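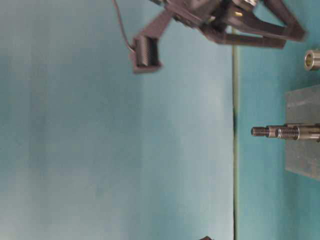
Posso limpar metal com vinagre?
Pode, diluído e sem fé excessiva. Enxague logo e seque com pano de algodão. Peças com nervuras finas e muito juntas, como as da face canelada na fotografia, pedem escova macia; o pano só passeia por cima.

Porque ficam manchas depois de polir?
Quase sempre é gordura espalhada com grande empenho. Desengordure primeiro, vaidade depois.

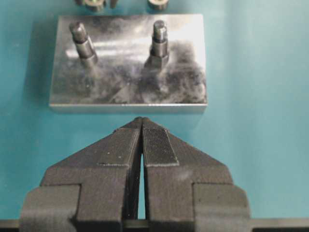 Placa metálica com manchas escuras e reflexo claro.

Que lixa devo usar?
Para o acabamento final, grão 2000, com água. Quem começa por aí costuma passar lá a tarde. 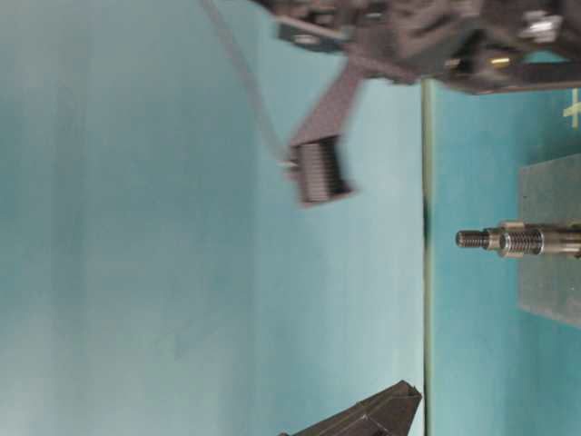

Pág. 58

E a pasta Pultadden?
Deixe atuar até 20 minutos. A leitora Zofia Tomaszewski deixou-a de um dia para o outro e pede que não insistamos no assunto.

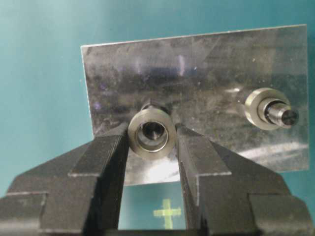 Chapa prateada, com reflexos desfocados.

Fazem devoluções?
Sim, com a embalagem fechada. Bisnagas espremidas «só para ver» ficam consigo.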